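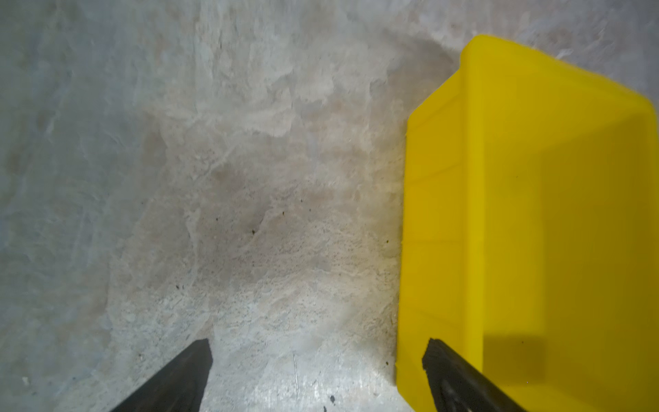
4.2 Floors and what is left on them

Figure 3. Concrete floor beside a yellow plastic bin, with a darker, browner patch reaching toward the bin and a few small dark specks.

Floors were the surface our raters liked least. A countertop is clean or it isn't, and two people can usually settle the matter before lunch. Bare concrete invites philosophy. The patch in Figure 3 looks gritty and is plainly darker than the chalky gray next to it, yet whether it is dirt, an old stain or simply the natural condition of concrete was argued over at a length we had not budgeted for.

Of the 1,376 surfaces rated in October, the floors produced the longest comments and the lowest agreement. Raters used a scale of 0 to 4, with 4 meaning "nothing left to pick up." One rater, working at the Savolainen site, gave every concrete floor a 2 and wrote "it's a floor" in the margin. We kept these scores -- they were at least consistent.

Small specks caused a separate problem. The Sirell checklist asks whether loose matter remains, but a dark dot on a pitted surface may be a crumb or a pit, and the checklist has no box for squinting. Following Nishimura's suggestion, we scored specks and stains on separate lines and told raters to ignore whitish streaks altogether. Agreement on specks improved. Agreement on stains did not, and the comments grew longer. Bins standing on the floor were left in place during rating, so whatever lay under them is not covered by our results.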